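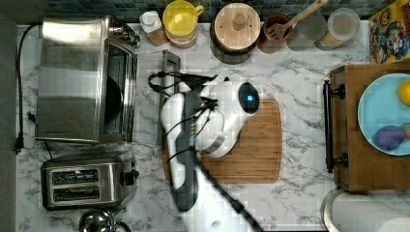 The arm over the cutting board, with the tray and plate to the right.

Clarken Home Automation List
Re: Can any of these do a kitchen chore yet?

On a morning in May, a list member wrote:

> I keep seeing clips of arms folding towels and loading dishwashers. My mother
> has bad hands and I would pay real money for something that could clear a
> counter and put things away. Is anyone on this list close to that, or should
> I check back in ten years?

Not close, but closer than last May. I have been going to the Gretix sessions in Driltley, and what we work on is moving food between a plate and a cutting board. We use toy fruit and vegetables. A real eggplant gets soft after a day of being picked up, and then you are testing a different eggplant.

Our last full set was 28 tries. The arm did well with the ball shapes. Long shapes were harder, because they roll when the gripper touches one end first. Two tries ended with the plate pushed along the tray, and I counted those as failures even though the food made it to the board.

Clutter is the bigger problem for your mother's case. A bare table is easy. Put a toaster, a kettle and a row of canisters on the counter and the arm has to plan around all of it, cable included. Ours slows down a lot near the backsplash — I could clear the same counter by hand and have time left for coffee.

I would not buy anything for her this year. A jar opener and a rolling cart will do more. If you want to follow the research, read Jankauskaitė on grasping in crowded spaces. The second half is the useful part.

I can post the log from the 28 tries if people want it. It is plain text, 1000 lines.

Comments (3)

Please post the log. I am curious how long each try took.

We tried this with real lemons and had no trouble. Tomatoes were another story.

Does it wipe the counter after? That is the chore I want gone.

Contact the list owner | Copyright Clarken Home Automation List | Back to top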